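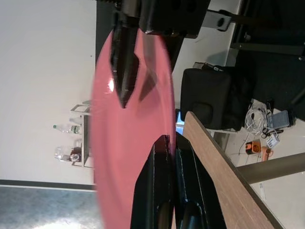

What does a glaze do that the clay body cannot do by itself?

It seals the surface and gives it color and gloss. A fired earthenware body is still porous and will take up water, oil and stains. Glaze is a thin layer of glass melted onto the body in the kiln, and when it fits well it closes the surface.

Tableware and Its Materials
Handout 6: Glaze, Fit and Form
Instructor: Kadri Vasiliauskas

Read this before the April kiln visit to Gorholm. Bring it with you, along with your notes on clay bodies from Handout 5.

1. What is in a glaze

Every glaze has three working parts. Silica forms the glass. Alumina stiffens it so that it stays on the wall of the pot during firing. A flux lowers the melting point to something the kiln can reach. Change the balance and the surface changes. More silica and enough heat generally give a glossy finish. More alumina, or slow cooling, tends toward matte.

Color comes from metal oxides and from prepared stains. Iron gives tan through brown and black. Copper gives green in a normal firing and can give red when the kiln is starved of air. Cobalt gives blue and is very strong, so use little of it. Pinks are harder. The usual route is a chrome-tin stain, where a small amount of chromium is held in a tin and calcium mixture. Zinc in the base glaze will push a chrome-tin pink toward brown, and this is the most common cause of a failed pink in student work.

2. Fit

Glaze and body both shrink as they cool. If the glaze shrinks more than the body, it is pulled tight and cracks in a fine network. We call this crazing. If it shrinks less, it is squeezed and can flake off at edges and rims. We call this shivering, and it is the more serious fault on anything people eat from. Crazing may show up months after firing, as a porous body slowly takes in moisture and swells.

The Ultby bowls in the study cabinet are all crazed. The Skustton bowls on the shelf under them have the same glaze on a different body and are sound. Handle both sets and look at the foot rings.

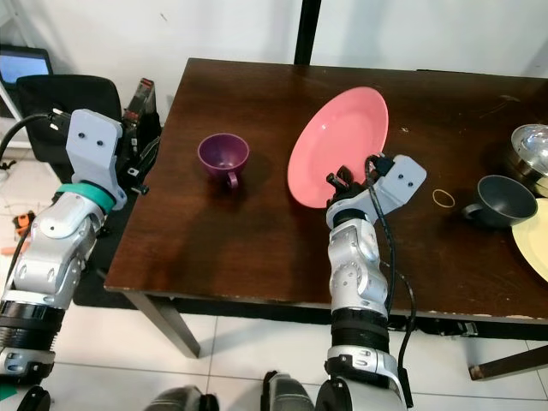
3. Rims and flat ware

Flat ware warps more easily than hollow ware, and a rim is the main defense against it. The thicker line of material at the edge helps hold the plate in shape, and it gives the hand something to grip — or the gripper, as with the coral-pink plate on the dark brown table, held at its lower right rim and tilted. A raised rim like that one also keeps sauce on the plate. When you judge a plate, tip it under a lamp in the same way and look across the inner surface. Gloss shows up every dip and ripple that a matte surface would hide. Pinholes and knife marks are also easier to find at a low angle.

4. Test tiles

Each student makes 9 tiles. Weigh dry material to a total of 400 grams per batch, sieve twice, and label the back of each tile with an underglaze pencil before dipping. Ordinary pencil burns away. Record the following on your batch sheet:

Body used
Recipe and batch weight
Number of dips
Shelf position in the kiln
Surface after cooling

Leave the foot of every tile bare. Unglazed clay will not stick to the shelf, and glazed clay will.

Dry glaze materials are a dust hazard. Wear a fitted respirator when weighing and clean up with a wet sponge. No sweeping.

5. Reading and questions for next time

Read the Tuhumury workshop notes, catalog number 2261 in the department library, up to the section on slips. Come ready to talk about these:

Why might a glaze that fits a plate well flake on the handle of a cup made from the same clay?

What would you change first in a crazed glaze, the silica or the flux, and what would that do to the gloss?

Batch sheets go in the tray by the damp room door by 4 p.m. the day before the visit.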